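**Custody notes, 22/07/2024**

### Moving the Multham reserve to a new signing setup

Members who hold balances through the Multham pool will see a change in how withdrawals are approved. The pool's operating reserve has been held in a two-of-three multisignature wallet since the pool opened. It is being moved to a three-of-five arrangement, with the keys spread across more people and more locations. The deposit address will change. Account numbers, fee rates and statement dates will not.

The old setup had one weakness that was raised at the February review. Two of the three keys were held in the same building in Uduvbridge. Either one alone could not move funds, but the two together could, and a fire or a break-in would have put the reserve at risk in two different ways at once. Loss of both devices would have left a single key, which is below the threshold, and recovery would have depended entirely on the paper backups.

Under the new arrangement the five keys are held by Mathis Riviere, Solange Bouvier, Clotilde Barbier, the law office of Masson, and the custody provider Curomia. No two keys share an address. Curomia's key is kept offline and is released only after a call back to a registered number, so it is treated as a recovery key and will not be used for routine signing. Normal withdrawals will be signed by Riviere, Bouvier and Barbier. Masson stands in when one of the three is away.

**How a withdrawal will run**

Requests are collected until noon on each business day and put into one batch. Bouvier builds the unsigned transaction on a watch-only machine and exports it as a file. Each signer loads the file on their own hardware device, compares the output addresses on the device screen with the approved list, and signs. The third signature completes the transaction, which is then broadcast from the watch-only machine.

The address check is the slow part. In testing, a batch of 70 outputs took a single signer well over the time we had planned for, mostly because the device screens show one output per page. For this reason batches will be capped at 70. Anything above the cap rolls to the next business day, in the order received. Members who have a fixed payment date should file at least one business day ahead. 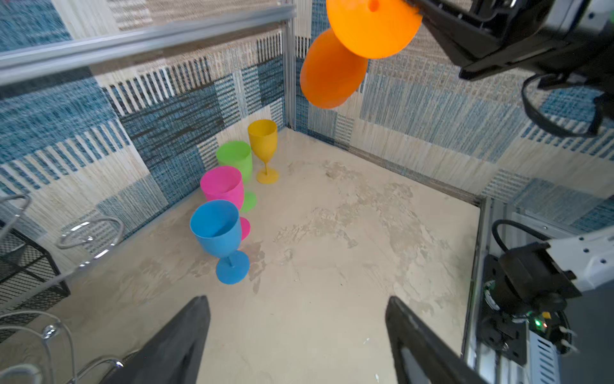

Requests above the large-withdrawal limit will go through a separate batch and need a voice check with the account holder. The limit itself is unchanged and is printed on the second page of your statement.

**Fees on the network side**

A three-of-five transaction carries more signature data than a two-of-three, and the miner fee per input goes up as a result. The size of the increase depends on the address type. The old wallet used legacy script addresses, where every public key and signature counts in full toward the fee. The new wallet uses native segregated witness addresses, where signature data is discounted. On the test batches the discount more than covered the added signature and keys.

The pool will continue to absorb the network fee on scheduled batches. Requests marked urgent are charged at cost, as before.

There is one extra cost this quarter. The reserve is spread over 738 unspent outputs, many of them small, and all of them have to be spent to reach the new wallet. Sweeping them in a single day would mean paying whatever rate the network asked at that moment. The sweep will instead be done in eight parts, each sent when the fee rate is below a ceiling set by Riviere. Small outputs will be combined in the process, which should bring down the cost of later withdrawals. The sweep fee is charged to the pool's operating account. It does not touch member balances.

**What members need to do**

- Stop using the old deposit address once you have received notice of the new one. Delete it from any saved payee list or address book.
- Take the new address only from your account page. It will not be sent by email, text message or chat.
- Send a small test deposit first if your sending wallet is more than a few years old. Some older software does not recognize addresses that start with bc1.
- If you deposit from an exchange that uses an approved-address list, add the new address early. Many exchanges apply a waiting period before a new entry can be used.

Deposits sent to the old address after the change will not be lost. The old keys will be kept, and the wallet will be checked weekly. Late deposits will be credited by hand, which takes longer and carries the full network fee for the transfer.

**Backups and rehearsals**

Each individual keyholder has recorded their seed words on a metal plate and sealed it in a numbered bag. The plates are stored away from the devices. Bernadette Coste holds the register of bag numbers and has no access to the plates. The register also contains a copy of the wallet descriptor, the text string that lists all five public keys and the threshold. Members sometimes ask why this matters when the seeds are already backed up. In a multisignature wallet, three seeds alone are not enough to find the funds. The public keys of the other two signers are needed as well, and the descriptor supplies them. Copies are held by all five keyholders. The descriptor cannot be used to spend, but it does reveal every address in the wallet, so it is treated as confidential.

A full recovery was rehearsed on the test network before the move was approved. Three devices were wiped, restored from their plates and used to sign a transaction. One restore failed on the first try. The keyholder had set a passphrase on the device and had not written it down in the agreed place. Passphrases have now been removed from the procedure for all five keys. The rehearsal will be repeated twice a year, with a different set of three each time.

**Audit access**

Mireille Bodin has been given a watch-only copy of the new wallet and can see balances and movements without asking the signers for anything. Her reconciliation for the quarter will cover both wallets and will list each of the sweep transactions by identifier. Members may ask for the list once it is filed. Questions on individual balances should go through the message form on the account page, with the account number in the subject line.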